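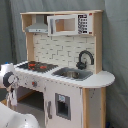 Sunday, August 12, 2018

I was against buying a play kitchen. I'd like that on the record, as I've now spent a good part of a weekend reading reviews of them and I'm not sure I've changed my mind.

The argument in favour is that children like copying what grown-ups do. Fine. Mine likes copying what I do with a saucepan and a wooden spoon on the floor, and that costs nothing. But the grandparents wanted to get something "proper", so off we went comparing.

The first one we looked at, from Grisport, had 1,607 reviews and I reckon most of them were written before the box was opened. "Can't wait to build it!" Five stars. I don't find that very helpful. The Bouchard one was prettier but everything on it was pink, down to the screws, and it was 90 pounds before delivery.

What I wanted was plain wood and white, a sink you can put a real bowl in, and a tap that looks like a tap. I did get that. I'm less convinced by the microwave. Ours at home has three settings we use and a lot we don't, and I can't see why a toy needs a whole panel of buttons. And an extractor hood! Who pretends to extract steam?

The tiles are printed, as is the grate on the hob. I was sniffy about this until I thought about cleaning it — a flat surface wipes down, and real little tiles would have had porridge in them by Tuesday. The glowing red rings I still don't love. We've spent months saying that red means hot and don't touch, and now there's a cooker where red means go ahead.

The bit I'd defend is the rounded end of the worktop. Every other one I looked at had a square corner at exactly forehead height. It also gives you somewhere to put a plate down, and in my experience of real kitchens there's never enough of that.

Geller, the shop in Bollside, says theirs will last "for years of imaginative play". They would say that. I've seen what happened to the garage with the lift, which had the same promise on the box and was holding odd socks by March.

So I'm giving it 5 weeks. If it's still being used for cooking by then and hasn't turned into a shelf, I'll say so on here. In the meantime my good measuring spoons have gone missing and I've a fair idea where to look.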